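# Chapter 7: Who Picks Up the Socks?

I started writing this chapter on my kitchen floor, which tells you something about how much cleaning I'd been putting off. There was a dish towel under my left knee and a phone charger under my right, and I was trying to work out how I would explain to a machine which of the two belonged down there. (Neither. But the towel goes in the wash and the charger goes in a drawer, unless it's the charger for the old tablet, in which case it goes in the other drawer, the bad one.)

So that's the question for the next forty pages: can machines do chores yet? I get asked this every January by a fresh batch of students, and I used to say "some of them" and move along. My students in Bastville got tired of that, and Precious Chauke finally raised her hand and asked me to name them. I got as far as vacuuming a flat floor, washing dishes that a person has already loaded, and mowing a lawn with a wire around it. Then I stood there with the marker in my hand. She wrote the list down, all three items, and taped it to the door of the lab. It's still there.

I want you to have a better list than mine by the end of Chapter 9. To get one, we have to be a lot pickier about the word "chore."

## 7.1 A chore is a pile of smaller jobs

Take "tidy the room." It sounds like one thing, and you'd say it to a ten-year-old as one thing. Now try writing it out as steps. You have to find everything in the room, decide which things are out of place, decide where each one should go, get hold of it without wrecking it, carry it there without knocking over something else, and put it down so it stays put. Then you have to know when you're done! That last one gets skipped in nearly every student project I've graded. The machine clears the table beautifully and then goes around again looking for something to clear.

In this book we'll sort these into three families of trouble: *seeing* trouble, *deciding* trouble and *handling* trouble. Most rooms have all of them at once, often in the same square yard.

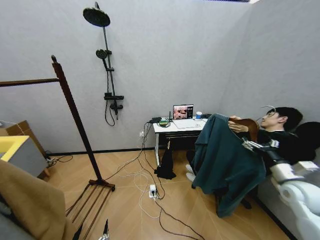 *Page last changed: January, by M. Simon (section 7.1, photo and margin notes)*

Suppose the job is to tidy a room like this one. Where would you begin? My first instinct was the cables, and I think that's most people's first instinct, and it's a terrible place for a machine to begin. A black cable on a light floor is easy enough to spot. But which cable is it? There are black ones and white ones running out across the boards to a power strip, and more running on from there, and they cross. To pick one up safely you need to know what's on the other end of it. Tug the wrong one and the laptop goes off, or comes along for the ride.

The black thing hanging down from the front of the desk is seeing trouble of the purest kind. Is it a bag or a piece of cloth? I went back and forth on it myself. If it's a bag, you lift it by whatever strap it has. If it's cloth, you gather it up. A person would walk over and give it a poke, and we'll spend a good part of Chapter 8 on poking, because it's a much better idea than it sounds.

The cup with the blue lid is the one my students always vote for as the easy win. It's a nice shape to grip and there's a bit of room beside the laptop. Fine, but is there anything in it? Does it go to the sink, or is somebody still drinking from it? You can't get that from one look, and it's deciding trouble, so a fancier gripper won't help you a bit.

And then there's the blanket. Folding a blanket is already a respectable research problem. This blanket has a man under it, leaning back in a massage chair with both hands around something he's holding to his chest. The right amount of tidying to do to that blanket is none. You knew that instantly. I'd like you to try, before reading on, to write the rule that you used. "Don't take a blanket off a person" is a decent first try. What about a blanket that's half on a person and half on the floor, where somebody could trip on it? What about one a person has asked you to take?

Keep your rule. You'll need it for the exercise at the end of the chapter, and you'll be embarrassed by it, as I was by mine.

## 7.2 But the factory people did it years ago

Whenever I teach this, somebody with a summer job behind them points out that machines have been doing chores on shop floors for ages. That's true, and it deserves a proper answer.

I spent a spring visiting Erka, a small plant that makes hinges and drawer runners, where Norbert Szénási ran the packing line. He let me stand behind the yellow line and count. One arm put 864 hinges into trays before lunch and dropped 2. I was thrilled. Norbert was not thrilled at all, he wanted to know about the 2, and he had a point, but let me stay thrilled for a minute.

Now look at what that arm was given. Every hinge was the same hinge. Every hinge came down the same chute, the same way up, under a lamp that never got moved. The tray had a pocket shaped like a hinge. No one had left a sweater on the conveyor. A great deal of the chore had been done in advance, by the people who built the chute and cut the pockets, and the arm did the part that was left over.

After lunch the trays had to be emptied of packing foam, wiped and stacked, and that was done by two women with cloths, talking about a wedding. I asked Norbert if he'd ever tried to automate it. He had, for most of a year. The foam came out in torn bits, and the bits stuck to everything, including the machine.

So hold on to this pairing, we'll come back to it again and again: the *same* task name ("put things in trays," "clear the trays") can hide a tidy job or a messy one, and the name won't tell you which.

## 7.3 What we counted at Prendergast

Arif Kodikara and Máté Vincze, who were sharing a desk and one working stapler with me at the time, decided to put some numbers under all this. They went through the chore diaries from Prendergast, our practice apartment, and pulled out 196 separate small jobs: wipe the counter, pair the socks, take the bag out of the trash can, that kind of thing. For each one they asked whether our own machine, Adum, could finish it with no person stepping in.

You'll see the full table in 7.5, and I won't spoil it, except to say that 114 of those jobs involved something soft, floppy or tangled, and that Adum did not cover itself in glory there. It was fine at wiping. It was pretty good at carrying, if you handed it the thing. Socks were a disaster! Máté has strong opinions about whether we scored the socks fairly, and he has written them up himself in the box on the facing page, where you can make up your own mind.

One warning about reading that table. "Finished with no person stepping in" says nothing about how long it took. Adum once spent the better part of an afternoon on a single pillowcase, and it went down as a success. Arif thought that was fine. I thought it was ridiculous, and we still don't agree, so I've asked you to argue it both ways in Exercise 4.

**Before you go on.** Pick one room you know well and one chore you do in it without thinking. Write the chore out in steps, as small as you can stand. Next to each step put S, D or H for seeing, deciding or handling trouble, and leave it blank if you're sure a machine could do it today. Bring the page with you to 7.4, where we start with the blanks.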